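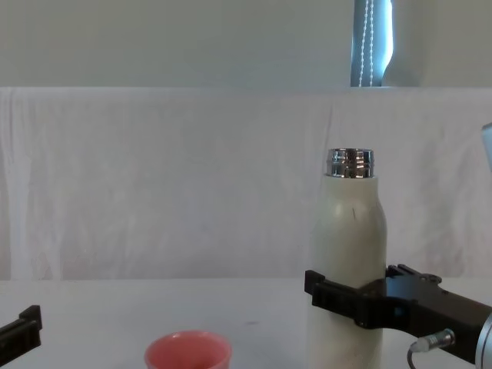
About Drumutano

Drumutano is a small company that teaches robots to do simple work with the hands. Our clients send us a task, and our operators show it to the robot many times, until there is enough material to train from. We work in a former button factory from 1936, on the second floor of the Nowakowski building.

How we work

We have two ways to show a task. In the first one, the operator holds the arm and moves it through the task by hand. In the second one, the operator sits at our own control desk, called Drudum, and leads both arms from a distance. Most clients choose the second way, and we also prefer it for tasks with bottles and cups. 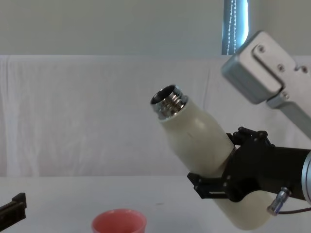 Pouring is the task we are asked for most often. An operator must learn to tilt slowly and to stop in time, and this takes patience. Every new colleague practices for 19 days before we keep any of their recordings. When a demonstration is not clean, we mark it and the operator repeats it.

Our team

We are 19 people now, and 12 of us are operators. Some came from sewing, some from dental work, one from a bakery. You do not need to know programming to apply.

Visits

The workshop is open to clients from 9 a.m. to 4 p.m. Please write to us first, so that a desk is free for you. Our entrance is from Ballis Street 78, through the yard, and the bell is marked 219.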